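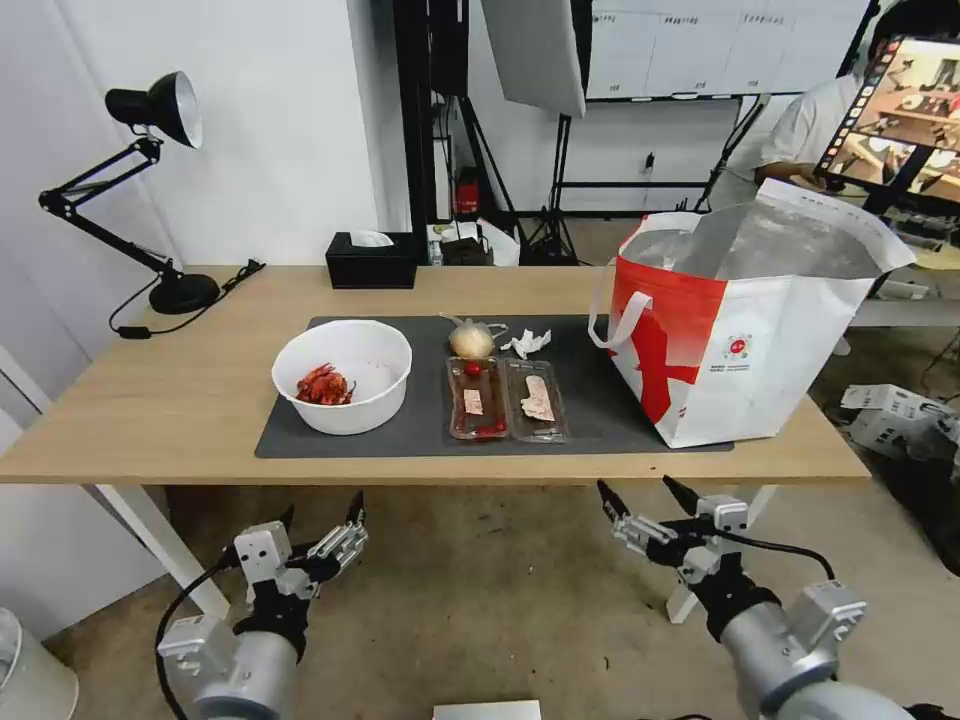

Two multi-fingered robotic hands at the table, with cooked crayfish, food trays and an onion set out on the mat. Buvberg Institute, Zernport.

CALL FOR PARTICIPANTS
Tanguy Study: learning to handle food from people who do it every day

The Buvberg Institute in Zernport invites applications from adults who would like to take part in the second stage of the Tanguy study. The study looks at how two-handed robots can learn to pick up, move and put away foods that are soft, slippery, fragile or uneven in shape. Participants will guide a pair of robotic hands through short kitchen and packing tasks, and will answer questions about what they found easy and what they did not.

No knowledge of robots or computing is needed. We would especially welcome applications from people who have worked in kitchens, fishmongers, butchers, delicatessens, school canteens, food packing or home delivery.

Background to the study

Most robots that handle food at present do so with a simple grip or a suction cup, and are given items of the same size and shape each time. Household and small-shop work is different. A slice of cooked meat folds when it is lifted at one corner. Shellfish catch on each other in a bowl, and the dry skin of an onion can slide under the fingers while the onion itself stays where it is.

The method under study is called Arach. It records the movement of a person's fingers and wrists during a task, together with the movement of the robotic hands that follow them, and divides each recording at the points where contact with the food is made, changed or lost. The robot is then trained on these shorter pieces. Our interest is in whether this division allows a robot to recover after a poor first grip, as a person does, without going back to the start of the task.

In the first stage, 711 recordings were made by members of our own staff. Robots trained with Arach completed more of the test tasks than robots trained on the same recordings left whole. The difference was clear for bowls and shopping bags. It was small for thin slices lying flat in a tray, and in one group of tasks there was no difference at all. We also found that staff who worked together had come to use very similar grips, and this limits what can be said about the method. The second stage is intended to put that right by bringing in people from outside the Institute, with habits of their own.

What participants will do

Each participant attends three sessions on separate days. A session lasts two and a half hours, including breaks.

The first session is given over to practice. A member of the research team will fit a pair of light gloves and show the participant how the robotic hands respond. Practice begins with firm objects and moves on to food when the participant feels ready.

In the second and third sessions, participants carry out a set of tasks at the table. These may include moving food between a bowl and a tray, lifting a single slice and laying it flat, turning a vegetable over, pulling a tissue from a box, and placing items in an insulated shopping bag. Each task is attempted several times, with the starting positions changed between attempts. Attempts that go wrong are of use to the study and are kept. Participants will not be asked to hurry.

At the end of each session there is a short recorded interview of fifteen minutes. We ask participants to describe in their own words how they decided where to take hold of an item and when they chose to let go. They will also be asked to do a few of the tasks with their bare hands, so that the two can be compared.

Who can take part

Applicants must:

be aged 18 or over;
be able to attend all three sessions in person in Zernport;
have comfortable use of both hands and be able to sit or stand at a table for up to 40 minutes at a time;
be able to follow spoken instructions in English.

Left-handed people are under-represented in our recordings and are strongly encouraged to apply.

Real food is used throughout, including shellfish, meat, vegetables and fruit. Applicants with a shellfish allergy are not able to take part in this stage. Those with other food allergies should tell us when they apply, and we will discuss whether a different set of items can be arranged. Vegetarian participants, and those who do not wish to handle particular foods for religious or other reasons, may ask for a set containing only vegetables and fruit. Food used in the sessions is not eaten.

People who have a pacemaker or another implanted medical device should contact the study office before applying. The gloves contain small magnets.

We are seeking 154 participants in total. Places will be offered so as to give a spread of ages and working backgrounds, and it may not be possible to offer a place to everyone who meets the conditions above.

Payment and expenses

Participants receive £100 on completing the third session. Those who leave the study earlier will be paid for each session attended, in equal parts. Local travel by bus or train is refunded on production of a ticket or receipt. Reasonable childcare costs can be met if agreed beforehand with the study office.

Safety

The robotic hands and arms move at limited speed during all sessions. A trained operator is present at all times and holds a stop control; participants have a second stop control within reach and may use it whenever they wish. Participants sit at a separate station and do not reach into the working area while the arms are switched on. Long hair must be tied back, and rings and bracelets removed before the gloves are fitted. Lockers are provided.

The working area is brightly lit for the cameras. Applicants who are sensitive to strong light should let us know, as the station can be screened.

Recording and personal information

Sessions are recorded on video, with sound during the interview only. The cameras are directed at the table and the hands, although a participant's face or voice may at times be picked up. Faces are blurred before any recording leaves the research team. Names and contact details are kept apart from the recordings and are deleted once payment has been made and the study has closed.

Movement data with no names attached may be shared with other research groups. Participants who do not agree to this may still take part, and should mark the relevant box on the consent form.

Taking part is voluntary. A participant may withdraw at any point without giving a reason, and may ask for recordings to be removed up to four weeks after the third session. After that time the recordings will have been used in training and can no longer be taken out.

The study has been reviewed and approved by the Institute's research ethics board.

Dates and place

Sessions begin in January and take place in Room 313 of the Buvberg Institute, Zernport. Morning, afternoon and early evening times are available on most working days. The room is on the third floor and can be reached by lift. There is an accessible toilet on the same floor, and a limited number of parking spaces for blue badge holders at the rear entrance, to be booked in advance.

An open afternoon will be held on a Wednesday before the sessions start, from 2 pm to 5 pm. Visitors may try on the gloves, watch the hands in use and put questions to the team. Attending does not commit anyone to taking part.

How to apply

Application forms can be collected from the Institute's reception desk or requested from the study office by post or telephone. The form asks for contact details, age group, which hand you write with, any allergies, and a few lines on your experience of preparing or packing food, whether at work or at home. Please also give the times of day at which you are generally free.

Applicants will hear from us within three weeks. Those offered a place will be sent the full information sheet and consent form, and will have at least seven days to read them before the first session is booked.

Questions about the study should be addressed to Wumpini Osei, Study Coordinator, Tanguy Study, Buvberg Institute, Zernport. The information sheet is available in large print on request - please state this on the form or tell the reception desk when you collect it.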